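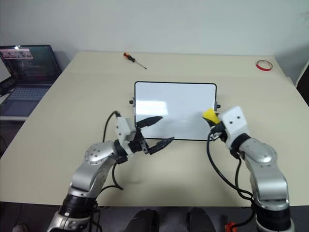

How do you get old marker stains off a small whiteboard?

Start with the mildest cleaner that works, which for most stains is rubbing alcohol on a soft cloth, and move to anything stronger only if the mark is still there after two tries.

What you need

Two microfiber cloths, one for cleaning and one for drying
Rubbing alcohol, 70 percent or higher
Dish soap and warm water
A fresh dry-erase marker, any dark color
Cotton swabs for the corners

Skip scouring powder, steel wool and melamine sponges. They take the stain off, but they also scratch the coating, and ink settles into the scratches. A board that has been scrubbed that way will stain again within a week or two and there is no good fix for it.

Step 1. Dry erase first

Wipe the whole board with a clean, dry cloth. Use straight strokes from top to bottom. A lot of gray haze is loose marker dust, and if you wet it you get a paste that smears into the corners.

Step 2. Find out what kind of mark you have

Ordinary dry-erase ink that has sat for months will usually lift with alcohol. Permanent marker needs one extra step, given below. Ballpoint pen comes off with alcohol but takes longer. Tape residue is not ink at all and should be treated separately.

Step 3. Test a corner

Put a little alcohol on the cloth and rub one corner for ten seconds. Let it dry. If the corner looks dull or feels tacky, the coating does not like alcohol. Use soap and water only on that board.

Step 4. Clean with alcohol

Dampen the cloth. Don't pour anything on the board. Liquid that runs under the edge can get into the backing and make it swell. Work on a section the size of your hand, wipe it, turn the cloth to a clean part and wipe again. When the cloth stops picking up color, go on to the next section.

Open a window. Keep the bottle away from the stove and anything else with a flame.

Step 5. Permanent marker

Color over the permanent line with the dry-erase marker so that it is fully covered. Wait five seconds and wipe with a dry cloth. The solvent in the fresh ink loosens the old ink and both come off together. Heavy lines may need three or four passes. Finish with alcohol.

Step 6. Tape residue

Lay a cloth wet with warm soapy water over the spot for a few minutes, then push the glue off with your thumb or the edge of a plastic card. If it is stubborn, rub in a drop of cooking oil, wait, and wash the oil off with dish soap. Any oil left behind will make the next marker skip.

Step 7. Rinse and dry

Go over the board with a cloth dampened in plain water, then dry it right away with the second cloth. Leave it for ten minutes before writing on it.

If the stain is still there

Look at the board from the side with a lamp on. If the stained area looks rougher than the rest, the coating is worn and cleaning won't bring it back. You can cover it with a sheet of stick-on whiteboard film cut slightly oversize and trimmed with a craft knife. On a small board this costs almost as much as a new one, so I usually replace them.

Keeping it clean

Wipe the board the same day you write on it. Once a week, go over it with soap and water. Wash the eraser or cloth too, or you will just be moving old ink around. Store markers flat with the caps on tight.

Reader notes

Beryl Haslam writes that hand sanitizer worked on her kitchen board when she had no alcohol in the house. It does work, but the gel leaves a film, so rinse well.

Phyllis Tindall asks about glass boards. Glass can take alcohol or window cleaner, and the corner test isn't needed unless the back is painted and the paint shows at the edges.

Last updated Wed 15 September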